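Gatham toy library to open two evenings a week after busy first year

26/07/2022

Families in Gatham will soon be able to borrow toys, puzzles and dressing-up clothes after work as well as during the school day. Gatham Toy Library, which lends from the old reading room on Koltham Road, is adding two evening sessions a week from the start of the autumn term.

The library opened its doors in February last year with a few shelves of donated games. It now has nearly 24 families coming through at a typical session, and parents have been asking for later hours almost from the beginning. Many of them work shifts at the Lenditz bakery or travel into town, and the daytime sessions were over before they got home.

Kekeli Dogbe, who set the library up, said: "I'm thrilled about this, I really am. We've had grandparents picking things up on behalf of mums and dads who have never once been able to come in and choose for themselves. Now they can bring the children along in their pyjamas if they like – we don't mind a bit!"

Borrowing works much as it does with books. Members take home up to two items at a time and keep them for as long as 19 days, and can renew if no other family is waiting. Baby toys, train sets, board games and soft toys are all on the shelves, along with a growing collection of costumes and knitted clothes for dolls and bears. The knitting comes from a group that meets in the same building, led by Gifty Kyei, and there is already a waiting list for the tiny cardigans.

Brown bears, blue knitting: plenty to cuddle at the library.
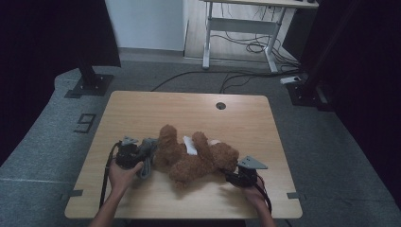
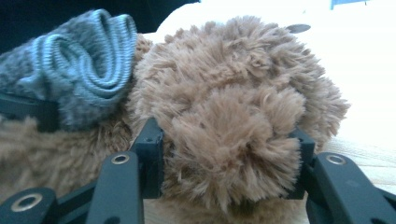
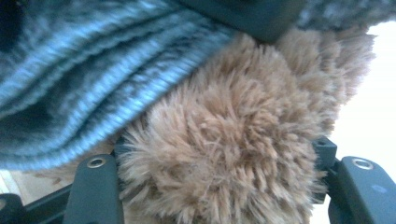

Does it cost anything to join?
Membership is free for any household in Gatham or Koltham. Families living further out pay a small yearly fee, and every new member needs to bring one proof of address to their first session.

The evening sessions will also have a mending table, run by Lech Piątek, a retired upholsterer who has been putting stuffing back into rabbits and wheels back onto lorries since the library's first spring. People are welcome to bring in their own broken toys as well as library ones. He will show anyone who wants to learn how to sew a seam that holds, and he has a large tin of spare buttons and eyes to choose from.

"Children get very worried about a toy with its arm hanging off," said Lech. "They like to stand and watch. Some of them hold its other hand while I sew. I've had a few go home and ask for a needle and thread of their own, so I've started a beginners' box with blunt needles and big felt shapes."

New shelving for the extra stock has been paid for by Stöckli, the furniture workshop on the Koltham side of the river. Mawuli Nyarko from the workshop measured up the reading room in the spring and came back with low units that a toddler can reach into, and a tall cupboard for the jigsaws.

Donations of clean toys in good order are welcome at any session. Jigsaws should be complete, please, and battery toys should come with the battery cover still attached. The library can't take bicycles, car seats or anything with a missing safety label. Outgrown dressing-up clothes are especially wanted – the dragon costume has been out on loan for most of the year.

Enquiries from the press and from groups who would like a visit should go to Kekeli Laryea at Gatham Toy Library, Koltham Road, Gatham.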